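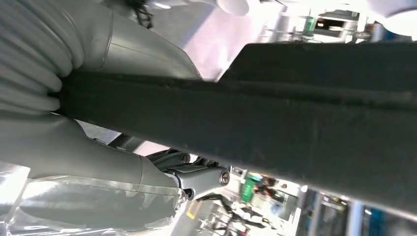
Can a robot do your chores yet?
A few of them, slowly, and with a person close by. At Filtbridge we find that thrilling!

Home | About | Team | Visit | Contact

Wumpini Dramani and Ama Akolgo started Filtbridge with one arm and a pile of dish towels. We now have 30 chores on our list, from sorting parts to putting groceries away, and we try each one 400 times before we say a word about it. Boxes go pretty well. Soft things (socks, bags, anything that flops) are still hard, and we love them for it.

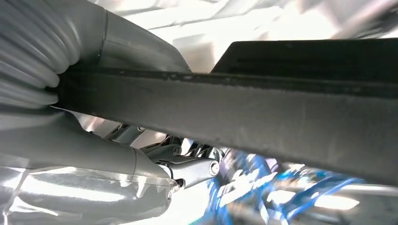 Seraina Sutter keeps the score sheets, misses and all, and anyone can read them. Our best chore so far is still slower than a ten-year-old. Come by on Tuesday afternoons and bring a chore you hate – Benedicta Ackah will add it to the list.

Share | 595 likes | 2 comments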